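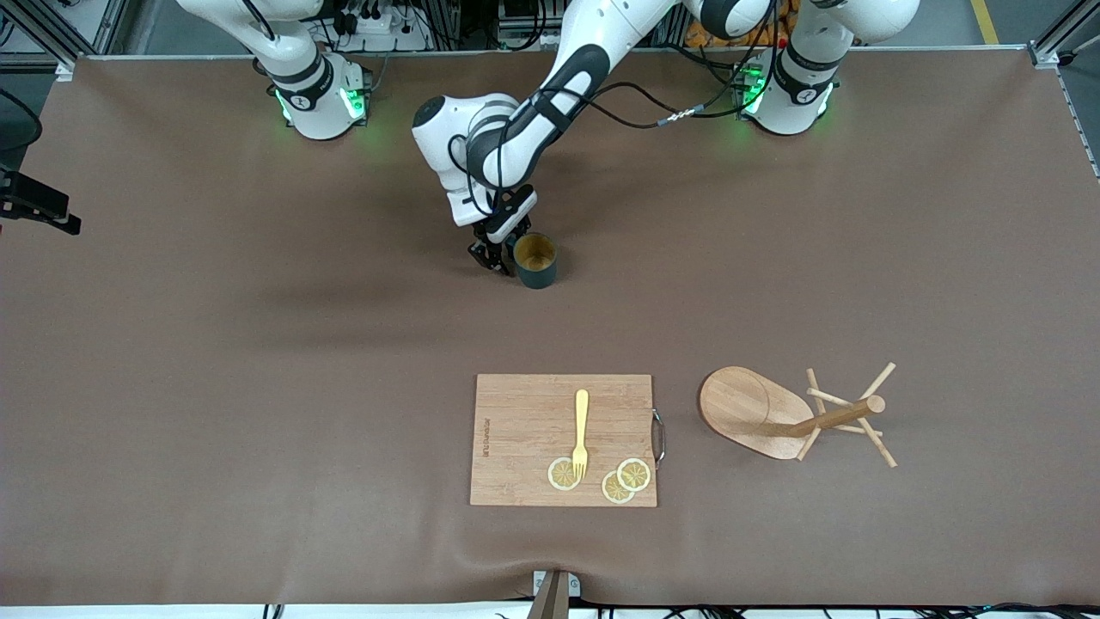
A dark green cup on a brown mat.

This site uses cookies to remember your newsletter preferences. Accept / Manage

Washing, Drying and Counting: How the Tredgate Cup Scheme Runs

Last updated: May

The returnable cup scheme in Tredgate covers 76 outlets, most of them coffee counters and lunch places within a short drive of the river. Customers pay a deposit of 60 cents, take the drink away, and hand the cup in at any participating counter. The washing is contracted to Brirwood, a commercial dish laundry on the north side of town. Its operations manager agreed to talk about the part of the work customers do not see, on the condition that the article stay on process and leave staff out of it.

Collection starts at 9 p.m., after the last of the counters has closed. Drivers swap full crates for clean ones and do not sort anything at the door. "Sorting at the outlet was in the original plan," the manager said. "It added time at every stop and the sort was wrong often enough that we had to do it again here. We dropped it."

Crates are weighed on arrival. The weight is a check on the driver's sheet and has no bearing on payment. Cups then go through a scrape and pre-rinse, where lids, stirrers and receipts are taken out by hand. Milk is the main concern at this stage. Left overnight in a closed crate, it forms a film that the main wash will soften but may not remove.

"People ask about lipstick and they ask about coffee stains," the manager said. "Coffee stains are cosmetic and we have a soak for them. Milk protein is what sends a cup around twice. If the pre-rinse water is too hot, you cook it onto the wall and make the job harder. We run that stage cool and put the heat in later."

The main wash is a conveyor machine built by Gumberg, with separate tanks for wash, rinse and final sanitizing rinse. Cups travel upside down in compartment racks. The manager considers the rack to be the most important piece of equipment in the building after the machine itself, and was critical of the ones supplied at the start of the contract. The compartments were sized to the base of the cup, which left the rims free to touch. Rims wore unevenly, and some cups came out with a shadow on one side where the spray had been blocked. The replacement racks hold fewer cups and have taller dividers.

Drying took longer to get right than washing. Plastic holds little heat, so it does not flash dry the way china does when it leaves a hot rinse. A damp cup that is stacked stays damp, and a stack of damp cups smells by morning. Brirwood first extended the blower section, then added a holding area where racks stand for 3 hours before anything is nested.

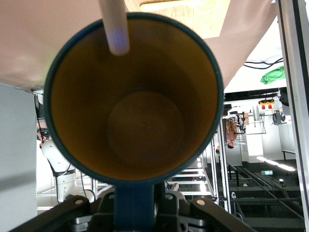
Can a cup be stacked as soon as it feels dry to the touch?

It should wait until the base recess and the underside of the rim are dry as well, and those two areas are always the last to clear.

Inspection is visual and done under a side light, which shows scratches better than an overhead one. Cups are pulled for cracks, deep scoring, warping and any odor. Pulled cups are logged by cause. Warping was the leading cause in the first year, and the manager traced most of it to customers microwaving them at home. The marking on the base was changed to a larger symbol. Warped cups still arrive, in smaller numbers.

The largest participant is Masanja, a local group of lunch counters, and its requirements have shaped the schedule. Masanja opens early and has little storage, so it takes small deliveries more often than the others. "They wanted a delivery before opening and another before lunch," the manager said. "I said we could do that if they gave us the empties at both. A truck that goes out full and comes back empty is the cost nobody budgets for."

Losses were discussed only in general terms. Some cups are kept at home, some go in the trash, and some turn up months later in a box from an office kitchen. The manager does not regard the last group as lost. The software writes off a cup after a fixed period, and when it reappears it has to be entered again as new stock, so the purchase figures and the shelf do not agree.

On the question of expansion, the manager was cautious. The Gumberg line has capacity to spare during the day, and the limit is floor area for drying. Additional outlets could be served if they accepted a standard cup. Several have asked for their own color or a printed logo, and each variant has to be collected, racked and stored apart from the rest.

"I would take more cups of the same kind tomorrow," the manager said. "What I can't take is more kinds."

A second holding area is planned in the adjoining unit. The lease has been signed and the floor drains still have to be moved.

Contact the newsroom | Copyright, all rights reserved | Back to top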